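June 11, 2024
Notebook, finishing bench. Clamen trays, oil vs. hardwax, continued from March

Picked up the tray job again. Open question from March was whether the Groltitz hardwax holds up to standing water better than the plain oil we have been using on the Clamen order. Gumaro Carrillo thinks the oil is fine and the trouble is in the sanding. I had the finish down as the cause. Today's panels were meant to separate the two.

Stock is walnut offcuts from the same boards as the tray bottoms, planed on both faces, ends sealed with shellac so that water only gets in through the face. Half the panels stopped at 120 grit, the other half went through to 240. All were wiped with a damp rag, left to dry and knocked back by hand with the last grit used. In March I skipped the damp rag on some of the pieces and did not write down which. Those results should be ignored.

Finish schedule:

Oil panels: three coats, wiped on, excess off after 15 minutes, overnight between coats.
Hardwax panels: two thin coats with the white pad, buffed off, overnight between coats.
Control: bare wood, both grits.

Cure was two weeks on the rack by the window. The hardwax can says one week. I gave both the same time to keep it simple. Rack humidity was logged on the clip chart and stayed in the normal range for the room, so no correction.

Water test as before: a wet cotton disk under a watch glass, left four hours, removed, blotted, looked at under the raking lamp, then again next morning. Starting with 40 g of water on the disk was too much and it ran off onto the bench. Cut it back until the disk was wet through and did not weep at the edge. Should have weighed that amount and did not. Next time.

Results, first look:

Oil, 120: gray ring, grain raised, easy to feel with a fingernail.
Oil, 240: faint ring, grain slightly raised.
Hardwax, 120: faint ring, grain raised at the open pores only.
Hardwax, 240: no ring under the lamp. Slight loss of sheen.
Bare, both grits: dark patch, fully raised.

Next morning the oil 240 ring had gone. The oil 120 ring had not. So sanding matters more than I allowed for, and Gumaro gets that point. The hardwax is still ahead at the same grit.
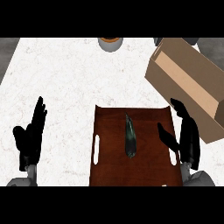
Dark tray on the pale marble-pattern top, simulated view.

Color is the other half of this. Clamen wants the trays dark, close to their old sample, and walnut under plain oil comes out warmer than that. Tried the Frei water stain under both finishes, one coat, flooded and wiped. Under oil it goes darker and a little flat. Under hardwax it stays more even, but the first coat pulled some color onto the pad. A wash coat of shellac between stain and wax stopped the pull. It also adds a day, which has to go in the quote if we use it.

Checked the stained pieces against light stone as well as the bench. On a light surface the dark stain reads nearly black at the rim and the inside corners, where it pools. Wiping the corners with a dry brush right after flooding fixes most of it. The brush has to be changed often or it puts stain back.

Sanding discs: the 240s from Harnari load up fast on walnut. Switching to the mesh type helped – the dust goes through to the hose and does not cake. Tried one mesh disc at 800 between wax coats out of curiosity. It burnished the surface and the second coat sat on top in streaks. Not worth repeating. White pad only between coats.

One odd result. A hardwax panel from the 240 set showed a ring on one side of the disk only. Under the loupe there is a band of sapwood running through it that I missed when I cut the set. Marked it and took it out of the comparison. The tray bottoms are supposed to be all heartwood, but I will look through the stack before glue-up.

To do:

Repeat the oil and hardwax 240 panels with the water weighed.
Add a set with hot water. The customer will put mugs on these whatever the care card says.
Ask Gumaro for the rest of the March offcuts if they have not gone in the stove.
Rim test pieces with the dry brush method, stained, both finishes.
Order mesh discs, 120 and 240.

Panels are on the second shelf, numbered on the back in pencil. Do not stack them face to face, the wax is still soft enough to print.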